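Larkport Guest House
Room walk-through, bedroom and bottle tray
Date: August 20, 2026
Checked by: Bjartur Vigfúsdóttir
Copy to: Abhishek Kanaujia

Hello Abhishek, and thank you for letting me take my time with this one. I know the form only leaves a narrow line for remarks, but I have never been good at narrow lines, so I've typed my comments under each item and you can skip to the ones marked ACTION if you're in a hurry before the next guests.

1. Door and way out
Opens fully, latches properly, nothing stored behind it. The exit card is still the old one with the phone number for Stallora on it, and they stopped looking after the building last year.
ACTION: print a new card. I'm happy to do this if you send me the number.

2. Smoke alarm
Pressed the test button and it made a sound that I'm sure they heard down at the harbor. OK.

3. Outlets and cords
OK. The lamp by the bed has a cord long enough to reach the hall, so I've tied it up with a soft tie. Please don't let anyone run it under the rug — I found it there in the spring and I still think about it.

4. Bed height and bedding
OK. The flowered bedspread is a favorite of mine, and it does hang down on the right-hand side, so whoever makes up the room should check that it stays clear of the floor where people step. I didn't trip on it, but I'm careful by nature and my sister isn't.

5. Drinks and bottles set out
Needs a bit of attention, and I'm afraid this is where I get long-winded. The bottles are lying on their sides on the teal cloth. A bottle on its side can roll, and if the cap isn't snug it can drip, and a drip on that cloth finds its way into the bedding sooner than you'd think. One of them has some orange liquid in it, down near the bottom. I'd like anything that's been opened to go to the kitchen or down the sink.
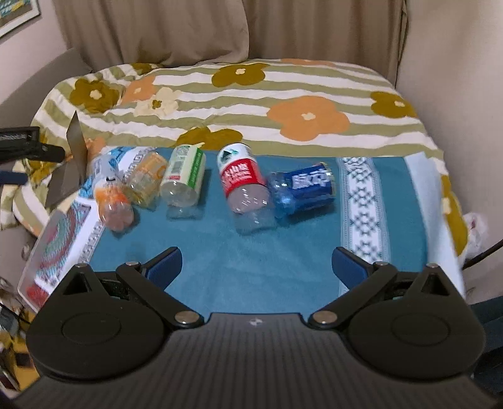
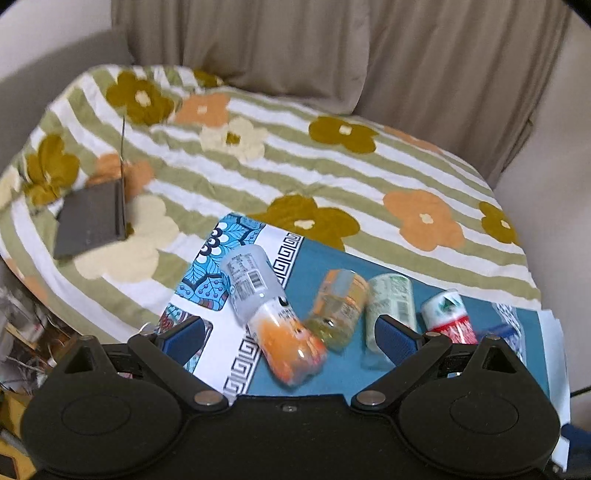

6. Labels
Partly OK. All the bottles I picked up had their labels on, and I'm grateful for that, because an unlabeled bottle in a guest room is the one thing I would throw out without asking. The red label and the dark blue label are in Chinese, which I can't read. Could you ask your neighbor to tell us what those two are, and whether they want keeping cool? I'd feel much better with a little note beside them.
ACTION: Abhishek, before September if you can.

7. Cleaning products kept apart from drinks
OK. The Savon is in the hall closet on the high shelf, with its cap on, and it should stay there. Please remind everyone that we never pour it into an empty drink bottle, however handy the size. I know you know this. I'm writing it down for whoever reads the folder after us.

8. Window
Opens and shuts, and the stay holds. The lower hinge is stiff and wants a drop of oil. I set the water to the stopper at 70 degrees, sorry, that belongs under item 10, I'll leave it here so you can see I did it.

9. Heater
Switched on for 14 minutes, no smell, no clicking. Keep cloth well away from it, including the nice ones. The rating plate says 2,000 watts, so it needs a wall outlet to itself and no power strip.

10. Washbasin
Drains well. The cold tap is a little loose at the base, though it doesn't leak. The Uniyal repairman has it on his list along with the upstairs shower.

11. Trash and recycling
OK, emptied and relined. Empty plastic bottles go in the tall bin on the landing, rinsed, caps back on.

Still open after this visit: the exit card, the two labels, the window hinge and the loose tap. I'll come by again in September with the oil can, and I'd love a cup of that cardamom tea if you're in.

Signed: B. Vigfúsdóttir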